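The Green Table

When Severyn Savchuk came back to the house on Fraser Street, the green table was the first thing he touched. It had more scratches than he remembered. His daughter was 2 years old when he bought it, and in June she had finished university.

"Everything must go in boxes," his sister had told him on the phone. "By color, if you have patience."

He had patience. He began with the blue bricks, because blue was always his daughter's color and he wanted to finish the hardest part first. 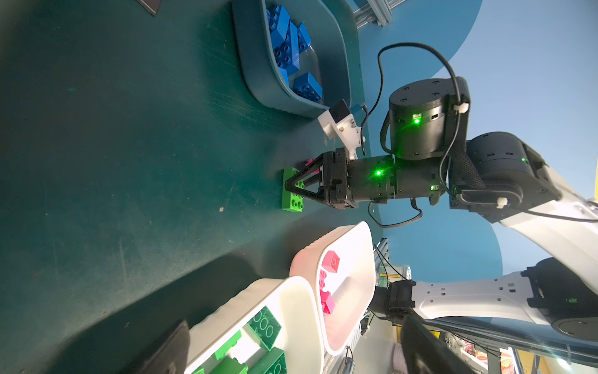
It was slow work. Each brick made a small dry sound when it fell, and after each sound he waited a little, as if someone in the next room could answer. He remembered the city they called Skuslow. It had a mayor, a bakery and a prison for bad spoons.

In the afternoon the neighbor, Dwight Bélanger, came in without knocking, as he did for all those years.

"You are selling them?" Dwight asked.

"Giving. There is a kindergarten in Farar."

Dwight put his cap on the chair and looked at the pink ones for a long time. "She built me a hospital from these," he said. "When I had the operation. You were at work."

Severyn did not know about any hospital.

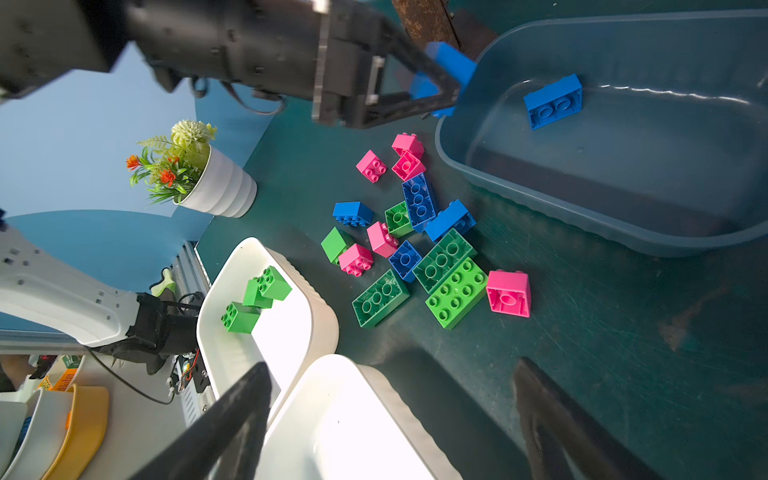 Blue first, into the bin. The pink, the green and more blue still on the table.

They did not speak much after this. Dwight told how the hospital had one door and no windows, so that the sick people could sleep. Severyn listened and was jealous, and also grateful - he could not separate these two feelings.

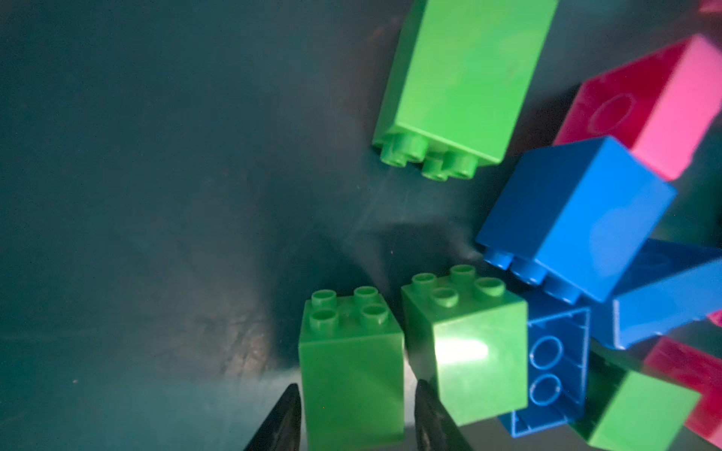 The mayor of Skuslow had lived in a tower, and the tower was always green. Severyn wanted to show Dwight how it looked, but his hands had forgotten the order of the floors. Two green bricks stood side by side with their studs up, and behind them a longer one was lying on its side like a tower after a storm. He decided that this was enough of a city. "The mayor is on holiday," he said, and Dwight nodded very seriously and asked when he would be back.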